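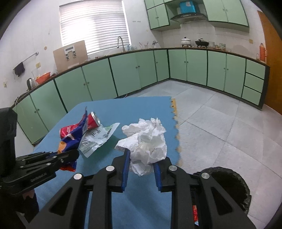 *Clearing a table with a pair of Forkotport hand grippers.*

# About Gratach

Gratach makes and supports the Forkotport, a hand-held gripper kit for recording household tasks. A person holds one gripper in each hand and does an ordinary job with them, such as picking up rubbish, folding a cloth or putting away dishes. The recordings are used by robotics labs and manufacturers to train two-armed robots on the same kind of work.

We sell the kit, we rent it by the month, and we offer a recording service for customers who would sooner have the finished data than the equipment.

## How we started

The company grew out of a repair workshop that serviced small industrial arms. Several of our customers were trying to teach arms to handle soft or awkward items and were doing it by remote control, one slow attempt after another. We built a hand-held version of the gripper so that the operator could stand at the bench and do the job directly. The first one was heavy and the fingers twisted under load. The linkage was redrawn over one winter and the current layout dates from then.

We moved into our present building in June and kept the repair bench. It still takes in outside work two mornings a week.

## The kit

A standard Forkotport kit contains:

- two grippers, left and right
- a camera and mount for each gripper
- spare finger pads
- a charging dock and cables
- a padded carry case
- a printed set-up guide

The gripper is black plastic with two parallel fingers. The fingers are faced with blue rubber pads, which give enough grip to hold a crumpled tissue as well as harder things like drink cans. Pads wear out and are meant to be replaced. They come off without tools and a new pair takes a minute or two to fit.

The open cutouts in the linkages are there to save weight. An operator may hold the grippers for most of a shift, and every gram at the front end is felt in the wrist by the afternoon. People with small hands should ask for the short handle, which costs the same and can be swapped at any time.

Recording software, called Jenivby, is included. It runs on an ordinary laptop, lines up the two grippers' recordings and flags any take where a camera has dropped out. Jenivby does not label the tasks. Customers can do that themselves or have us do it.

## The recording service

Most of our service work is in kitchens, with some laundries and offices. Table clearing is the job we are asked for most often. It covers cans, snack bags, wrappers and tissues, all of which go into a bin, and each has to be picked up differently. Tissue gives new operators the most trouble. They tend to squeeze too hard and pull it off the table too fast for the camera.

Our catalogue lists 239 household tasks. Each has a written sheet that sets out the starting layout, the finishing layout and what counts as a failed take. Failed takes are kept and marked as failed, and customers can choose whether to receive them.

The largest single order we have filled was 1,027 takes of one table-clearing task. The smallest order we accept is 60 takes.

We record in real rooms where we can. Benchtops get cluttered, the light changes through the day, and cupboards and appliances differ from one house to the next. Customers have told us their robots cope better when the recordings include all of that. Anyone whose home is used signs an agreement beforehand, and personal papers and photographs are put away before recording begins.

## Who we work with

Løken handles sales and servicing of the Forkotport outside our home region and keeps its own stock of pads and linkages. Warranty claims can go to either company. Customers who bought through Løken should quote the number inside the lid of the carry case.

We have eight permanent staff. Operators are hired for each project, paid by the hour and trained before their first recorded take. We don't pay by the take, as that was tried early on and the quality suffered.

## Rental and returns

Rental is for a minimum of one month. The kit should come back clean and in its case, with both grippers open. Worn pads are expected and are not charged for. Cracked linkages are charged at the cost of the part, with no labour added.

Rental enquiries are answered by the workshop and service quotes by the office. Please tell us the task, the type of room and the number of takes you have in mind.

Page last updated 2018-05-04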